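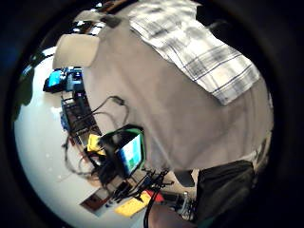
The plaid one, still where it was put.

September 7, 2018

Shabnam says the whole living room could be sorted in one evening if I would stop arguing with it. I doubt that. I have been hearing about one-evening jobs since we moved to Drendby and I have yet to meet one.

Today's theory is folding. She read something, or Oranuch read something and passed it on, and the idea is that if every cloth in the house has one fold and one place then the rest of the mess gives up on its own. So the white plaid with the navy and gray stripes is supposed to live over the beige, and be put back there by whoever used it last. Fine. I put it back. It hung in a soft fold and looked all right, I'll admit that much, and then I looked at the floor.

The floor is the real problem and no amount of plaid is going to touch it. Cables. The black stand has so many going in and out of it that I can't say which ones do anything. Some loop up onto the beige, some wander off across the white floor by themselves. I asked Kamol on the phone how to tell a live one from a dead one and he said to unplug them one at a time and wait for somebody to shout. That is his whole method. He does it at work too, apparently, and they pay him.

I did try it with one. Nobody shouted. That proves nothing, I was alone in the house. I plugged it back in.

Then there's the tablet in the green case. Shabnam wants it to have "a home." It has been standing in front of the beige with a tangle of straps and cords around it, and every time I go to pick it up I get half the tangle as well. I suggested a basket. She said a basket is a place where things go to be forgotten, and I said good, that's what I want for most of them. We left it there. The yellow thing next to the stand is staying put too until one of us owns up to it.

Yurii came by at lunch to return the ladder and gave his opinion without being asked, which was that the floor is too shiny. He may be right for once. The white shows everything and throws the light back at you, so one wire looks like two. When we took this place the agent told us a glossy floor makes a room feel bigger. It makes a mess feel bigger. I wrote her name down somewhere meaning to tell her so.

Looked up cable boxes after he left. There's one from Prevon, a sort of long bin with slots, $178 before shipping. For a bin! The reviews are all five stars and all sound as if the same cheerful person wrote them. There's a cheaper kind from Onyeka but you have to screw it to the wall, and I don't trust the wall, not after the shelf. Theerawat swears by bread bag clips with the names written on them in pen. I like that better than anything else I've heard, mainly for the price, but I'd need to know what the cables were before I could write on the clips, so I'm back to Kamol and his shouting.

Washed the spare cover in the afternoon. The label said it would come out like new. It came out like an old cover that had been washed. Hung it in the bathroom, where it has dripped on the mat ever since.

The off-white cushion I'm also not sure about. It leans at the top of the beige and is meant to be good for your lower back. I sat against it for 2 chapters and my lower back felt just the way it did before, only lower. Oranuch says you have to give it a month. Everything needs a month, the cushion, the folding, that tea she left us in December that I still haven't finished. I notice the people who say so are never around when the month is up.

Shabnam got in a little after six, looked at the plaid and said "See, that's already better." I looked at it again to be fair. It was a folded cloth. She has asked for a week, so I said a week, and I won't touch the wires until next Friday unless something stops working.

Soup tonight, the last of the leeks. Must call the bank about the 447 they took twice, and find the small screwdriver, which was on the shelf this morning and isn't now.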